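Tarkmont teaching group – minutes, Monday meeting
14 shares · 3 comments

Started 10:05. Last month's minutes accepted with one fix: the Skasik sessions were remote, the Aigner ones were hand-guided.

1. Demos so far
We now have 219 good picks by remote control and 149 by hand guiding, all from the gray bin. Really pleased with this! The remote picks got a lot smoother once the operators stopped rushing the last bit of the approach. Hand guiding is still quicker to learn – new people get it in one sitting – but the wrist angles wander more.

2. Brushes
Long talk on these. The hairbrush and the wooden-handled brush are the best teaching objects we have, as there are so many ways to go wrong with them. Agreed to show handle grasps and head grasps as separate tasks. The cup stays in the mix.

3. Fania replay tool
It loads all the April recordings now, which is great news. 29 of them still have no end marker. To be fixed by hand before training.

4. Next round
Target is 586 demos in total. Operators will swap every hour. Cable slack at the wrist to be checked before each session.
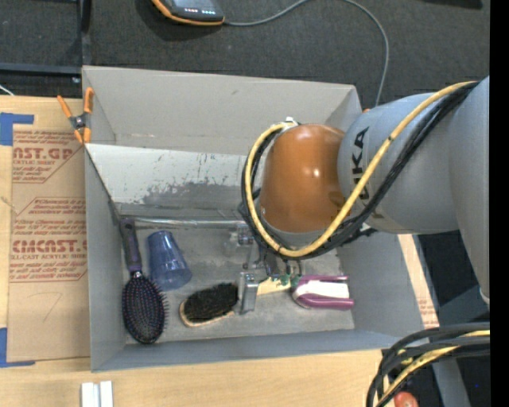 5. Any other business
Request for a second remote station – everyone in favor, price to be brought next time. Closed 11:20.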